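Brester B2 parallel gripper, long-term review (and what it really cost us)
June 2019

Short version: decent gripper, annoying price structure, buy the extra fingers up front. Longer version below, typing this between runs so forgive the mess.

Background. Small lab, two of us most days, me and Araba Ackah, who does the purchasing and has to defend every line of it. We needed a gripper for tabletop handling. Toy food, baskets, cups, soft stuff, nothing heavy. Three on the shortlist: the Brester, a Lauritsen two-finger, and a cheap Mavcombe kit you assemble yourself. Lauritsen was lovely and cost more than the arm. Mavcombe demo unit had so much play in the fingers you could feel it by hand. So, Brester.

Ordering. Quote came back fast, which was nice. What wasn't nice: mounting bracket seperate, cable separate, software license separate and yearly. By the time Araba had added it all up we were 40 percent over the list price. Not hidden exactly, it's all in the PDF, but you have to go looking. If you are writing a budget request right now, get the full quote first. Do not use the number on the product page. We did and had to go back and ask for more money, not fun.

Lead time was quoted at 10 days. Took 14. Fine.

Setup. Bolted on without drama. Manual is thin, wiring diagram is on the last page for some reason. Calibration took an afternoon, most of it me having the wrong firmware. Their support person, Sinéad Ní Chonaill, sorted it in one email. Really good support, credit where due.

Daily use. Most of what we run is pick up the basket, move it, tilt it, set it down, with a toy bread roll or similar as the other object on the table. Boring, repetitive, exactly what I bought it for. Basket rims are the hard part. Woven, a bit uneven, and the grip point is way off to one side so the whole thing wants to twist.

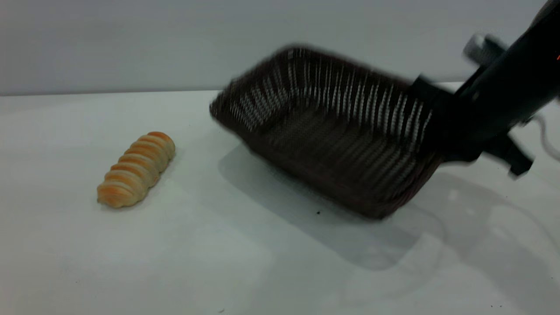

Basket held by the right rim, bread roll on the table to the left.

Stock fingers are OK on the rim. Just OK. Flat pads, so on a thin edge you get slip once the basket goes over past a certain angle. Turning the force up helps but then you start chewing the weave. We ended up ordering the rubber-faced fingers, 60 dollars a pair, and those fixed most of it. Should be in the box at this price. They aren't.

On the roll and other soft toys, no complaints. Light touch, repeatable, doesn't squash anything if you set the force limit properly. Default limit is too high, change it on day one.

Noise: quiet. Quieter than the arm.

Cable: my main gripe. It's thin and the connector sticks out sideways, so you need to leave slack for wrist rotation and then the slack flops about. We tape ours. Budget for a spare, we've already been through one and the replacement took forever to ship.

Things I'd put in the budget if I was starting over:
Gripper with bracket, quoted together
Rubber-faced fingers, two pairs
Spare cable
License for the full length of the project, paid once if they let you (they did let us when Araba asked)
A box of cheap props. Baskets wear out at the rim, buy several of the same one

Our resaler was Wikgate. No issues, invoice was correct first time, which anyone who deals with university finance will appreciate. They also do a loaner scheme, refundable deposit. Didn't know about that till after. Would of used it.

Would I buy it again? For light tabletop work yes. For anything heavy or oily I'd look harder at the Lauritsen and find the money somehow. Skip the Mavcombe unless you like tightening screws.

Four out of five. Loses the one for the fingers and the cable. Will update in October when the license comes up and I see what they do with the price.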